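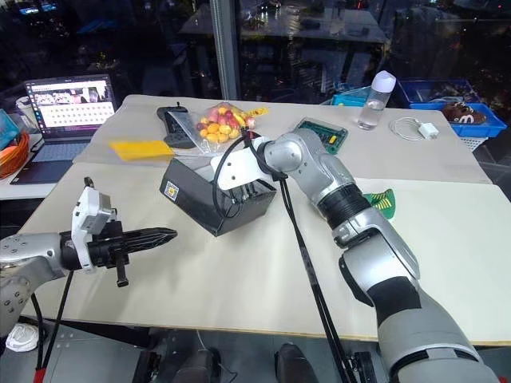
Home & Workspace > Tables and Desks > Long-term reviews

Costuven long worktable: five months in
By Nilmini Gazi, April

I've wanted a proper big table for years. Not a desk with a drawer that bangs your knees, just a great pale slab I could spread everything over and walk away from. The Costuven cost me £207 delivered, which made me wince a bit, and I've been happily telling people about it ever since.

It arrives flat in two parcels. The legs are easy. The top is the job you want help with, and Arif Liyanage came over after work and held his end up for a good deal longer than he'd agreed to. We had it standing by half past eight in the evening. The instructions are all drawings and the one for the cross rail is upside down, so turn the page round before you start swearing at it. All the bolts were there, plus a spare, and the hex key that comes with it is decent.

What I love most is the depth. On my old desk anything I put at the back ended up in my elbows. With this one I can keep the near side clear for whatever I'm wrapping and push the odds and ends over to the far side: bit set, water bottle, phone charger, a bag of something sweet to pick at. I do small parcels for friends' birthdays and the school fair, so there's nearly always an open box on the go and a paper bag waiting to go on top of it. 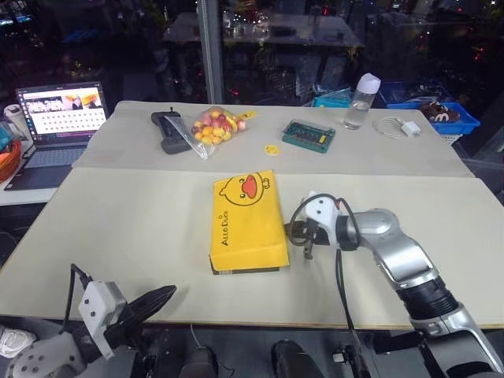
The pale colour is a real pleasure too. My back room gets gloomy by four in winter and a light top makes such a difference, you can find a dropped screw straight away! It does show everything, mind you. Pencil comes off with a damp cloth, biro needs a second go, and I've one faint tea ring that I've decided to live with.

Now the seam. The top is in two boards, one behind the other, and the join runs the whole length. I was worried about this when I ordered. Mine closed up nicely once I'd tightened the brackets underneath (do this with the table already where you want it, I did mine too early and had to start again). You can feel it if you run a finger over, and if you write on a single sheet of paper right across it your pen will dip. Crumbs do get in. I go along it with an old toothbrush every few weeks, or I lay a cloth over the back half and forget about it.

Is it steady? Very nearly. I'd had a trestle from Oberholzer before and that one swayed if you sneezed. The Costuven gives a little if you lean hard on one end, and it was better again after I'd been round the leg bolts with a spanner. For packing, sewing, sorting and mending it's lovely. I wouldn't hammer on it.

A few grumbles: there are no feet pads in the parcel, so buy some if you've got a hard floor. The front edge is the first place to get knocked, and I've already put a small dent in it with the vacuum cleaner. And do measure your stairs. Ours were fine with about 3 cm to spare.

I'd buy it again tomorrow, and I'm trying to work out whether a second one would go under the window.

Tagged: tables, craft room, parcel wrapping, flat-pack

Contact Prurnbridge Home Reviews | © Prurnbridge | Back to top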